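Rimero Stack Monitoring Unit
Continuous emissions measurement for small and mid-size boiler plants

Overview

The Rimero is a fixed monitoring unit for operators who must measure and report carbon dioxide and nitrogen oxides from a single exhaust stack. It is supplied by Andard to district heating plants, food processors, paper mills and other sites that run their own boilers. The unit draws a sample from the stack, measures it in a heated cabinet, and stores the results in a form suitable for annual emissions reports.

Operators who calculate emissions from fuel purchases alone may use the Rimero as a second source of data. Where a permit calls for direct measurement, the unit may serve as the main instrument, subject to approval by the permitting authority. Customers are asked to confirm this point before placing an order.

What is supplied

Each order includes the analyzer cabinet, one sampling probe, 16 feet of heated sample line, a wall bracket, and a printed operating manual. Longer sample lines are available in lengths up to 71 feet. Calibration gas is not included and must be obtained locally.

The cabinet is intended for indoor use. It should be mounted on a solid wall away from direct heat, with clear space in front of the door for service access. A dedicated electrical circuit is required.

Data and reporting

Readings are averaged every 30 minutes and held in internal memory. Records may be exported through the network port or copied to a removable drive. Each record carries the time, the measured values, the stack temperature and a status code. Periods of calibration or fault are marked and are left out of the averages.

The Pliranero reporting software is licensed separately. It combines records from several Rimero units, applies the emission factors entered by the operator, and prepares monthly and annual summaries. Changes made to any figure are logged with the name of the user and the reason given. 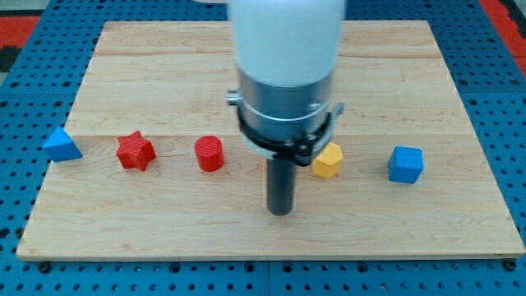
Robot arm above a maple board with small colored blocks.

Service and calibration

Andard offers a yearly service visit under contract. The visit covers replacement of filters and pump parts, a leak check of the sample line, and a calibration check at two points. A signed certificate is issued on completion and should be kept with the site's emissions records.

Operators' own staff may carry out routine filter changes. A one-day training course is held at the Andard service center each August and is led by Sebastián Salinas, Field Service Manager. Places are limited, and customers with a current service contract are given priority.

In mainland Europe, installation and service are provided by Van Leeuwen under the same terms. Spare parts ordered through Van Leeuwen carry the same part numbers as those ordered directly.

Replacement of earlier units

The previous cabinet model is no longer sold. Filters and pump parts for that model remain available while stocks last. The Rimero uses the same wall bracket, and existing probes can be kept in most cases after inspection. Existing heated lines must be tested before they are connected.

Warranty

The unit is covered against defects in parts and workmanship for 29 months from the date of delivery. The warranty does not cover filters, damage caused by condensation in an unheated line, or repairs made by persons not approved by Andard.

Ordering

Written quotations are available on request. Please state the fuel type, stack diameter, normal exhaust temperature, and distance from the sampling point to the cabinet. Inquiries should be addressed to Valbona Mujić, Product Manager, Emissions Monitoring.

Page last revised October 31, 2018. Specifications are subject to change without notice.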